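The long road to a second record

Lucie Petrenko keeps her master tapes in a bread bin. There are four of them, labelled in pencil, and they hold everything she recorded in Erkthorpe between leaving her last band and signing to Friesen, the small label that put out her first solo album in May.

The album is called Gestthorpe, after the village where she learned to play bass in her uncle's reggae group. It has sold 395 copies on vinyl so far, most of them from a table at the back of her own shows. Friesen pressed a first run and has ordered another, and the label says the download figures are better than it expected for a record with no single and hardly any singing on the first side.

Petrenko is not much interested in the figures. She would sooner talk about the drum sound, which took up most of the winter. The kit was set up in a former seed store with a low ceiling, and she moved one microphone from corner to corner until the snare stopped ringing. The bass went straight into the desk. Everything else, including the melodica, was added at home in the evenings. 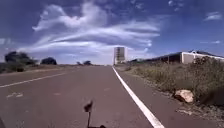
Touring has been harder to arrange than recording. Dub played by a live band needs a decent sound system, and many small venues have put theirs up for sale or never had one. Petrenko's answer has been to carry her own speakers and to book towns that don't usually get this sort of music. It means a lot of driving, much of it on straight two-lane roads with a white line down the edge and the old markings half worn off, and she works out her set lists on the way. She plays tapes of the previous night's show and says the order of songs aloud to whoever is in the passenger seat.

The smallest crowd so far was 30, in a rugby club bar. The biggest was in Clorkach, where 70 tickets were sold in advance and the doors were shut early. She played three encores there, one of them a song she had already played.

"I'd run out," she says. "I asked if they minded and they said no, so we did it slower."

The slower version has stayed in the set. It now lasts nearly twice as long as the one on the album, and the drummer drops out completely in the middle. Friesen wants it for the B-side of a ten-inch, and a rough mix is already going round among the label's staff. Petrenko thinks the bass is too loud on it. The label disagrees.

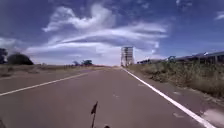

Blue sky and an empty road ahead.

A second album is partly written. She has five tunes finished and a sixth that she keeps taking apart, and this time there will be a singer on most of them. She won't say who. The seed store has since been let to a joiner, so the drums will have to be done somewhere else, and she has been looking at a chapel hall outside Erkthorpe with a stone floor. The echo in there is long. She clapped her hands in it for most of an afternoon and came away undecided.

Before that there are more shows. The band returns to Clorkach on Sun 28 July for an afternoon set, with a local sound system playing before and after. Tickets are on sale at the door only, and Petrenko will be selling the record herself.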